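Basket Packing in Simulation: Student Dataset Card

February release. Prepared by Mariama Ansah, Mirnholm Robotics Club

Mirnholm Robotics Club maintains this collection as part of its student project on tabletop manipulation.

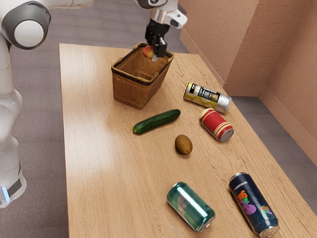
Ekua Dogbe asked at the release review whether a club entering a physical competition should be spending a full term on simulated groceries, and suggested that the card state plainly what the data can and cannot support. The sections that follow have been revised with that request in mind.

## Summary

The dataset contains 760 simulated episodes in which a single robot arm with a parallel gripper handles grocery items on a table. It was produced by students in the club's second-year group for the basket event of the Juvo Student Challenge. All episodes were generated in simulation. The objects include fruit, vegetables and beverage cans, with a wicker basket as the container.

The project was supervised by Abdul-Rahman Ackah. Control software was written by Amerley Issahaku and Sohail Pirzada. Labels were assigned by members of the group under a written protocol, which is included in the repository as `docs/labeling.md`.

## Contents

| Folder | Episodes | Purpose |
|---|---|---|
| `teleop/` | 531 | Episodes driven by student operators |
| `scripted/` | 229 | Episodes produced by the Tetteh planner |

Of the 760 episodes, 646 are labeled as successful. The remainder are retained and carry a failure label. Users who train by imitation should filter on the `outcome` field before use.

Each episode folder holds:

- `states.csv`: joint positions, gripper opening and object poses at each step
- `frames/`: rendered color views
- `task.txt`: the written instruction given to the operator or planner
- `meta.json`: outcome, operator code, random seed and software version

## Task Definition

An instruction names one item and one direction of travel, either into the basket or out of it. Items not named in the instruction are to be left where they are. Contact with another item is permitted if that item stays on the table. An episode is successful when the named item is at rest in the required place and the gripper is open and clear of it.

The direction of travel cannot be read reliably from a single frame. Users who sample individual frames must keep them paired with `task.txt`.

Cans may begin an episode upright or on their sides. Cans lying down proved the most difficult items for student operators, who tended to close the gripper across the long axis. The labeling protocol treats a can that rolls off the table as a failure even when the operator had not yet touched it.

## Collection Procedure

Operators completed a short training session before their episodes were accepted. Each worked from a printed instruction sheet and was permitted one restart per episode. Restarted attempts were discarded and do not appear in the totals.

Starting positions were drawn at random within the reachable part of the table. Layouts with overlapping items were rejected automatically. Lighting and wall color were held constant within a session and changed between sessions.

## Recommended Split

The test set consists of 147 episodes listed in `splits/test.txt`. These episodes use starting layouts that do not occur in training. Teams within the club are asked not to tune against the test set and to report results on it once per release.

## Known Limitations

1. Contact between the gripper and rounded items is simplified. Grasps that hold in simulation may slip on hardware.
2. The basket is modeled as a rigid body. A real woven basket flexes when the gripper presses against the rim.
3. Fruit does not bruise or deform, and no penalty is recorded for excessive grip force.
4. Operator skill varied considerably in the first sessions. Operator codes are provided so that early episodes can be excluded.
5. The scripted episodes approach from above in every case and add little variety in grasp direction.

The club does not recommend this dataset as the sole source of training data for a physical entry. It is suitable for coursework, for testing data loaders and for comparing simple policies before time is booked on the laboratory arm.

## Use and Attribution

The files may be used for teaching and noncommercial student work. Published results should name the Mirnholm Robotics Club and the February release. Corrections to labels should be submitted as an issue with the episode number and the proposed change. Label disputes are decided by two reviewers who did not operate the episode.

## Related Items

- Tetteh planner: installation and settings
- Labeling protocol for basket tasks
- Brornance gripper calibration worksheet
- Juvo Student Challenge: notes for new team members
- Second-year group: laboratory booking rules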